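Part 4: Oiling and waxing the top

Okay, your Utmont table is standing on its own four legs and you've stopped wobbling it every time you walk past. Good! Now for my favorite bit. The top ships bare, so you'll want a finish on it before the first mug of coffee lands. I've done this on 3 of the Cabral desks and on my own kitchen table, and it goes the same way every time.

You'll need the can of Halta oil from the hardware box (part number 3977), a few cotton rags with no lint, the gray sanding pad, and the little tin of wax. Set the wax aside for now, it doesn't come in until step 6.

CAUTION: Oily rags can catch fire by themselves if you wad them up. Lay them flat outdoors until they're stiff and dry, or drop them in a metal can of water with a lid. Please don't skip this one.

1. Open a window and put down an old sheet.

2. Rub the whole top with the gray pad, going with the grain. Light pressure is plenty. You're only knocking down the fuzz.

3. Wipe off the dust with a barely damp rag and let the wood dry.

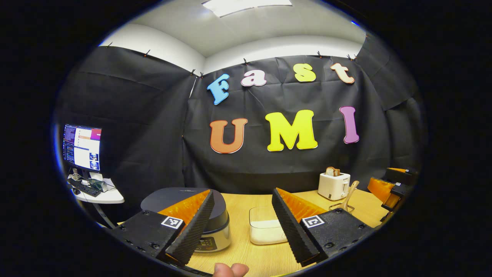
A light wooden tabletop.

4. Pour a puddle of oil about the size of a pancake in the middle and spread it out toward the edges. Don't forget the ends of the boards (they're thirsty and will want seconds).

5. Wait 45 minutes, then wipe off everything that's still sitting on the surface. Wipe more than you think you need to. I left too much on my first one and it stayed tacky for a week, and I had a newspaper headline printed backward on it until February.

Note: Pale wood goes a shade or two warmer with oil. If you'd like to keep it as light as you can, use the clear version, part number 2397, and try it on the underside first.

6. Leave it overnight. Next day, rub on a thin coat of wax, give it a few minutes to haze over, and buff with a clean rag.

CAUTION: Keep hot pans off the top for the first two weeks, and use a trivet after that too.

If you've got the Dronach extension leaf, do it at the same time and from the same can, or the two colors won't match. Put both pieces somewhere out of direct sun while they cure. The leaf hardware goes on next, and you'll find those steps in Part 5.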